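Call for Singers: The Handness Community Chorus Is Growing

Do you sing in the car? Do you hum while you do the dishes, or find yourself adding a harmony line to whatever is playing at the grocery store? Then please read on, because we would love to have you with us this season.

The Handness Community Chorus is looking for new voices in every section for our winter and spring program. We sing a bit of everything — folk songs, old hymns, show tunes, rounds, a few longer works when we feel brave — and we have a very good time doing it. We started as a handful of people around a borrowed piano, and the group has grown into a chorus that fills the stage at Zelteveck Hall. Now we have a piece on our music stands that really wants more people, and that might be you!

Who we are looking for

Anyone aged 16 and up who can carry a tune and wants to sing with other people. You don't need to read music. Plenty of our members learned by ear and still do, and our section leaders record practice tracks for every song, one for each part, so you can learn your line while you fold laundry or walk the dog. If you do read music, wonderful, you may find yourself sitting next to someone who is very glad of it.

We have room in all sections, but I will say it plainly: we need tenors and basses. At the moment the low end of the chorus is brave and outnumbered. If you have a low voice, or you have a brother, neighbor or coworker with one, bring him along. Women who sing tenor are very welcome too, and we have several already.

We're also looking for:

A second rehearsal pianist who can cover for our regular accompanist when she is away, which happens a few times each season. This is a paid role, $35 per rehearsal.
Two or three people who play a folk instrument (fiddle, accordion, mandolin, small drums) for the spring concert only.
One or two helpers for the music library. We own a lot of paper and it doesn't file itself.

What we'll be singing

The centerpiece of the season is a set of river songs called The Jevley Book. It runs 30 minutes and is made up of short pieces, some for the full chorus and some for small groups. There are work songs, lullabies, a very silly one about a goat on a ferry, and a closing number that splits into eight parts and makes the hair on my arms stand up every time. You will hear it in your head for days. I apologize in advance.

The rest of the program is still being chosen, and new members get a say. We keep a suggestion folder by the coffee table at rehearsal, and it does get read. Last spring more than half of the first set came out of that folder, including a lovely arrangement of a sea song that none of us had heard before.

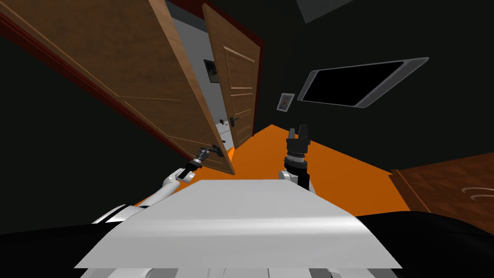
Rehearsals run from 7:00 to 9:00 in the evening, once a week, with a break in the middle for coffee and whatever people have baked. We start in January and finish with the spring concert. In the last two weeks we add one extra rehearsal with the instruments. We understand that people have jobs and kids and colds, so we ask that you make it to most rehearsals and let your section leader know when you can't. If you work shifts, talk to us before you decide it won't work. We have nurses, a baker and a bus driver in the group, and we've found ways to keep all of them singing.

A rehearsal goes something like this. We stretch and warm up for a quarter of an hour, and yes, some of the warm-ups are ridiculous, you get used to them fast. Then we work on one big piece together. After the break we often split up, high voices in one room and low voices in the other, to hammer out the tricky bits. We come back together for the last twenty minutes and finish with something everyone already knows, so people go home singing.

Where we meet

We rehearse in the upstairs room of the Kozma Building, two blocks from the library. There's an elevator, a good piano, and free parking in the lot behind the building after 6:00 p.m. The 84 bus stops across the street. The room has chairs with and without arms, and anyone who prefers to sit the whole evening is welcome to do so. If you need large-print music, tell us when you sign up and it will be ready at your first rehearsal.

Concerts are at Zelteveck Hall, which seats 300. It has a lovely warm sound, and it is a real thrill to hear the last chord hang in the air up there before the clapping starts. Please don't let that scare you if you've never been on a stage. You'll be standing between two people who know exactly what they're doing, and by then you will know it too.

What it costs

Dues are $84 for the season. That covers your music, the practice tracks, the rent and the coffee. Students pay $35. If dues are a problem, just put a check mark in the box on the sign-up form and we'll waive them, no letter or explanation needed. We would much rather have your voice than your money.

For concerts we wear black on the bottom and any solid color you like on top. Most people already have something in the closet. There's a rack of spare black pants and skirts in the music library if you don't.

Is there an audition?

There is a short voice check, which is a friendlier thing than an audition. You come in half an hour before rehearsal, sing a few scales with the piano, echo a few short tunes, and sing one verse of any song you like. "Happy Birthday" is fine. We use it to find out which section will feel comfortable for your voice. It takes ten minutes, and then you stay for rehearsal and see how you like us.

New singers can come to two rehearsals before making up their minds. Come and listen if you'd rather not sing the first time, though I'd be surprised if you manage to keep quiet through the goat song.

For the solos and the small groups in The Jevley Book there will be a separate tryout in the fourth week, open to every member, old or new. Last year two of the solos went to people in their very first season.

For pianists and players

If you're applying for the rehearsal pianist role, please tell us a little about your playing and any work you have done with singers. You should be able to play several vocal parts at once from an open score, follow a conductor and stay cheerful when we ask for measure 35 again. We'll invite you to sit in on a rehearsal and play a few short passages with the group.

Folk players don't need to send anything fancy. Tell us what you play and how long you've been playing it, and whether you're happier with written music or with learning by ear. The parts exist in both forms. You would join us for the last four rehearsals and the concert, and you won't pay dues.

How to sign up

Fill in the form on our website, or pick up a paper one at the front desk of the Handness library. Write down the best way to reach you and which part you think you sing. "No idea" is a perfectly good answer, and it's the one I gave when I joined. Someone from the chorus will write back with a time for your voice check.

You can also just turn up. Come to the Kozma Building at 6:30 on any rehearsal evening, take the elevator to the second floor and follow the sound of the piano. The sign-up list stays open through the third rehearsal in January, and after that we start again in the fall.

Bring a pencil and a water bottle. If you bake, bring that too!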